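November 4, 2018

Clocks went back last night and I gained an hour, which I spent awake, listening to the radiator. It has a new noise. The old noise was a tick. The new one is more of a cough, like a man in a theater who wants you to know he isn't enjoying the play.

Up at what the oven believes was seven. I have not changed the oven. I have not changed the oven since 2015, when I lost the manual, so for half of every year it is right and for the other half we live with it.

Today was supposed to be the day I finished sorting Mother's recipes. I have been saying this since spring. They live in two shoeboxes and a cookie tin from Lundgren, the bakery that used to be on the corner by the bus station and is now a place that sells phone cases. I got the lid off the first box and read for an hour without sorting a thing. Mother's instructions assume you are already Mother. "Bake until done." "Enough flour." One card says only "Verena's, but less," and I had to call Verena Steiner to ask what it could mean. She said it meant her plum cake, and that less referred to the sugar, and that she had always known Mother thought it was too sweet. There was a silence. I may have reopened something from the early eighties.

She then told me the recipe over the phone, with the full amount of sugar, twice.

So I made the cake. Half a pound of butter, more or less, because the card from the other end of the tin said half a pound and I was in no mood to call anybody else. The plums were from the freezer and went in as one solid brick. The recipe says to arrange them in rows. I arranged the brick.

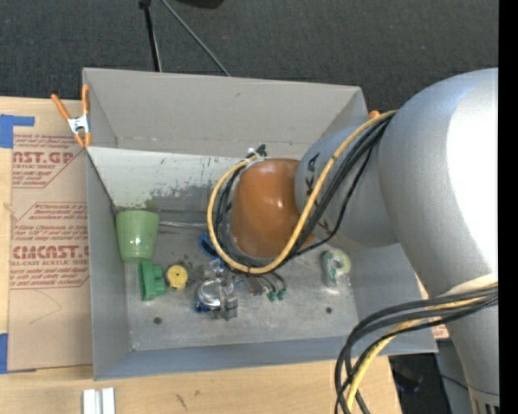
The trouble with the cake was the pan. Mother's was a deep one, dented at one corner, and my brother took it in the division of goods, along with the good scissors and the moral high ground. I own a round one, too small, and a flat one meant for cookies. What the cake wants is something rectangular with proper sides, a smaller relative of that gray metal bin, and I went through every cupboard hoping one had wandered in. It had not. I used the lasagna dish. The lasagna dish has opinions of its own about heat, and the middle stayed pale and trembling long after the edges had gone the color of a saddle.

Walked down to Skukside while it cooled, to get out of the smell. The lake was flat and the color of dishwater, and they have taken in the dock for the winter. Met Tuva Björklund with the dog, who is on a diet. Tuva isn't, and said so when I mentioned cake. She has started doing her family history and has gotten as far back as a man who was fined for moving a fence. She is very proud of him. I said ours were probably the people on the other side of the fence and she said that would explain a lot.

She came back with me and ate two pieces, standing up, and said it was very nice around the outside. I appreciated the precision. We looked at the recipe cards together and she found one I had missed, stuck to the back of another with something that had once been syrup. It was for pickled herring, in my grandmother's writing, and it began in the middle. Page one is presumably stuck to something else. It ends with a list of who had eaten it and whether they had been polite.

Tuva thinks I should type them all up and have a little book made for the cousins. I said I would think about it, and I did, for as long as it took her to find her gloves. There are five cousins and I like three.

Rain after supper. I called Verena again to say the cake had come out beautifully, and she asked how much sugar I had put in. I said all of it. She was so pleased that I feel bad about it now – I had put in a good deal less.

The boxes are still on the dining table. I ate my soup beside them, in the corner that was left. Tomorrow: stamps, the dentist, call someone about the radiator.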